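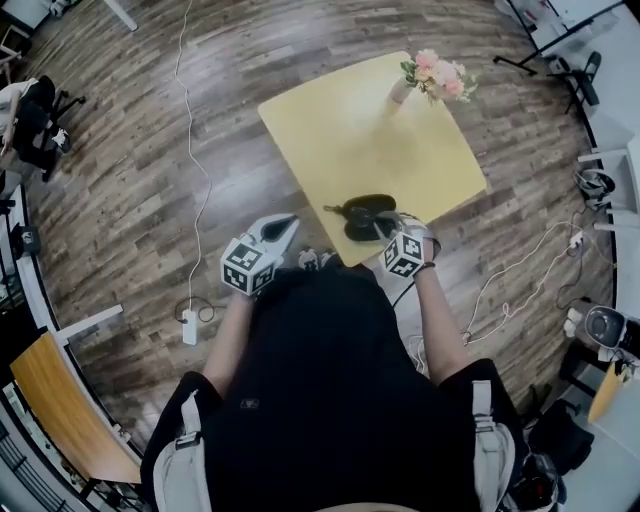

Regula Pichler asks whether the bracket can be fixed to plasterboard alone. It cannot. The Kandeo drop-leaf table must be anchored to a solid wall or to a stud, using the long screws from bag 2.

4.3 Mounting the wall bracket

1. Mark the bracket height at 29 inches above the finished floor. Measure from the floor surface, not from the baseboard.
2. Hold the bracket against the mark and check it with a level.
3. Mark the two outer holes first. Drill to the depth given on the screw bag.
4. Drive the outer screws until the heads touch the metal - do not tighten fully.
5. Check the level again, then drill and fit the center screws.
6. Tighten all screws by hand, working from the center outward.

CAUTION: Do not use a power driver for the final tightening. The bracket slots can deform.

Note: On tile, start each hole with the hammer function off.

4.4 Hanging the leaf

1. Lower the hinge pins into the bracket until both clips close.
2. Raise the leaf and swing the support leg out to its stop.
3. Press down lightly at the front corners. If the leaf rocks, adjust the foot of the leg.

CAUTION: Keep fingers clear of the hinge line when folding the leaf.

Replacement hinge clips are ordered under part number 1445. For the folding lock, see section 4.5.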